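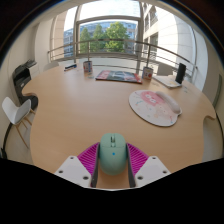 **Why does a policy need the gripper width as an input if it already gets the wrist video?**

The video alone often can't tell the policy how hard the fingers are closing. Once both pads touch an object the view barely changes, but the measured width and the commanded width start to differ. That difference is the best cheap signal for contact we have in this course.

## Handout: From demonstration to policy input

Siham Radwan, Perception and Control for Manipulation
Revised Jul 20, 2026

Read this before the lab. It replaces the February version, which still used the old log format. If you have scripts from that version, the field names have changed and they will fail on load.

### What one demonstration contains

A demonstration is a folder written by Grernoler, our recording tool. It holds a video file, a pose track, a width track and a small text file with the task name. The tracks are sampled on their own clocks. Nothing in the folder is aligned when you first open it.

The pose track gives the position and rotation of the tool in a map built from the video. It isn't in the frame of the robot base, and it has no idea where the table is. Keep that in mind when you plot it. A path that looks tilted in your plot may be perfectly level in the room.

### Aligning the tracks

Use the video timestamps as the reference. For each video frame:

- interpolate position linearly between the two nearest pose samples
- interpolate rotation with slerp, never by averaging Euler angles
- interpolate width linearly
- mark the frame as invalid if the nearest pose sample is too old

Set the age limit in `align.yaml`. Do not fill invalid frames with the last good pose. The policy will learn that standing still is a valid action, and you'll see it pause in the middle of a reach.

Camera delay is a separate matter. The timestamp on a frame is the time it was received, and exposure happened earlier. The Ziria calibration script measures this delay and writes it to the session folder. Subtract it before you interpolate. A common mistake in past reports was subtracting it twice, once in the loader and once in the alignment step.

### Relative actions

We train on relative actions. Let T(t) be the tool pose at time t, written as a 4×4 matrix. The action for step k is

 A(k) = inverse(T(t)) * T(t + k)

Every action is expressed in the tool frame at the moment of observation. The map origin drops out, so demonstrations from different rooms can go into one training set without a shared coordinate system.

Width is handled differently. Keep it as an absolute value in meters. A relative width has no useful meaning when the fingers are already against the object, and small errors add up over a long grasp.

### Wide-angle images

The lens is a fisheye, so straight edges bend, and more so toward the border. We don't undistort the image before training. Undistorting stretches the outer region and throws away much of it after cropping, and the outer region is where the policy sees where the tool is in relation to furniture and walls.

You do need the lens model for the pose track. Use the fisheye parameters in the session folder. The standard pinhole model will load without an error and give you a drifting map.

### Checking a grasp segment

Before training, run the Sukadance viewer on each demonstration and look at the width curve under the video. For a pick, you should be able to find:

1. a flat section with the fingers open
2. a fall as they close
3. a second flat section at the size of the object

If the last section slopes slowly downward, the object may be slipping or the pads may be compressing. Check the video before you decide which. Rounded objects need extra care, as the width depends on how far back in the pads they sit.

### Running on the arm

The controller on the Laing arm takes target poses with times attached. Inference takes a while, so the first few actions in each chunk are already in the past when they arrive. Drop them. Send only the targets whose time is later than now plus the arm delay.

Don't blend old and new chunks until the basic version works. Blending hides timing errors.

### For the lab

Process the 17 demonstrations in the shared folder. Hand in your alignment code, a plot of one width curve with the grasp marked, and a short note on which frames you marked invalid. Work in groups of two. Training starts in the next session, and you'll use your own aligned data for it.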